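Shadi Geagea has wrapped bouquets for 12 years, most of them for the Saturday-style crowds at the Irkside market and now from a small shop in Durnville. We talked in October about artificial flowers, which make up a growing part of her orders, and about the paper that goes around them.

"People think the wrap is the last thing you do," she said. "For me it comes first. I pick the paper, then I pick the stems that can stand up to it."

Orange is a hard paper to match, in her view. She likes it with pink or peach roses and one cool flower to break things up. Three stems are enough for a hand bouquet. The sheet goes down on the diagonal, the stems come together near the middle, and the first fold is made low, where they meet.
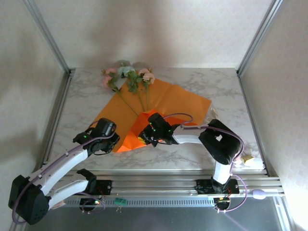
Petrenko disagrees about the order of work and would tie the stems before any paper comes near them, on the grounds that loose stems slide while the first flap is being folded. Geagea has heard this before. She ties real flowers first, she said, but artificial stems have wire in them and can be bent to stay put.

"If you tie too early you can't fix the heights," she said. "I want the middle one a little lower or a little higher, and I don't know which until the paper is there."

She works on a hard, smooth top with nothing on it but the job. Paper picks up every crumb, and a crease made over a crumb shows from the front.
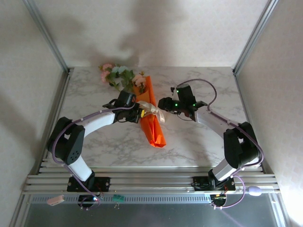

*The marble-patterned tabletop, with pale walls around it.*

The fold itself takes her less than a minute. She brings one flap over, holds it at the bottom, and rolls the other across it. The bottom should be tight and the top should be left alone. Beginners press the whole sheet flat, she said, and end up with something like an envelope.

"You want air in there. Look down into it and there should be a curve all the way round – no sharp corners pushing on the petals." 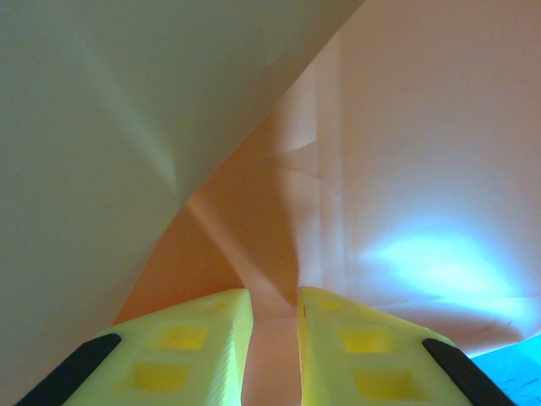 *Among the curved sheets.*

I asked what she does with a sheet that has been folded wrong. She keeps it. A bad crease can go on the inside, or the sheet can be cut down for a single stem. She buys her paper in packs of 24 from Trerkov and says she throws out 2 sheets a pack at most.

She is less patient about top edges.
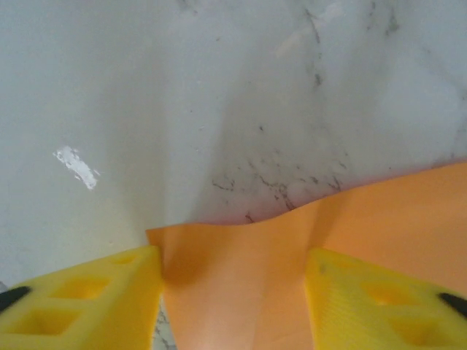 A straight edge looks stiff to her, so she lets it wave a little and leaves it. Customers sometimes try to smooth it down at the counter, and she lets them. It springs back by the time they get home, she said.

Her biggest order this year was for a wedding hall, around 298 small bouquets, all artificial. She did the first dozen slowly, set one aside to copy from, and changed the paper size halfway through when the cones came out too wide for the vases.

"I should have tried one in a vase on the first day," she said. "Now I ask to borrow the vase."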